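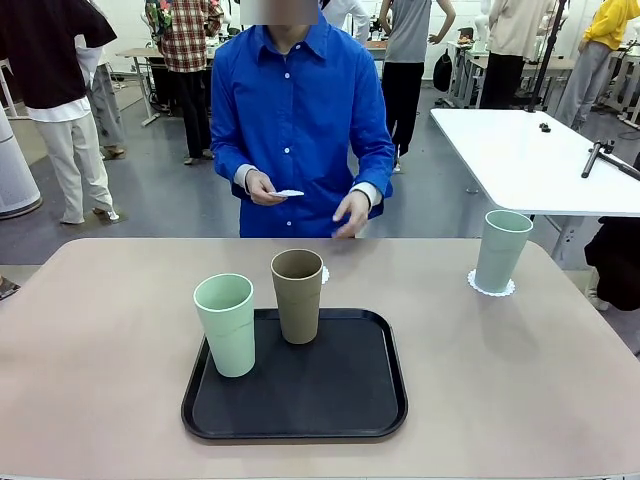
**Bondlow loose-leaf teapot, two-cup size**

I've had the Bondlow since July and I'm still pleased every time I reach for it, so it seems only fair to write it up properly. It's a squat little stoneware pot with a steel basket that drops in from the top, and it pours beautifully! No dribble down the spout, no lid sliding off into your cup (my old Wimine did both, usually when there were guests).

The basket is the best bit. It goes nearly to the bottom, so the leaves have room to open up even if you're only making half a pot, and the holes are fine enough for rooibos. I give a dark Assam 3 minutes and lift the whole thing out onto a saucer. A green wants 2, with the water well off the boil.

Grumbles? The handle gets hot if you fill it to the brim, and the glaze inside does stain – a spoonful of bicarb and a soak sorts it. I'd also have liked a slightly bigger knob on the lid, as mine is fiddly with wet fingers.

It holds its heat for about 100 pages of a paperback, or one long phone call. There's a larger size too, which I haven't tried, but I'm very tempted for when the family comes to stay.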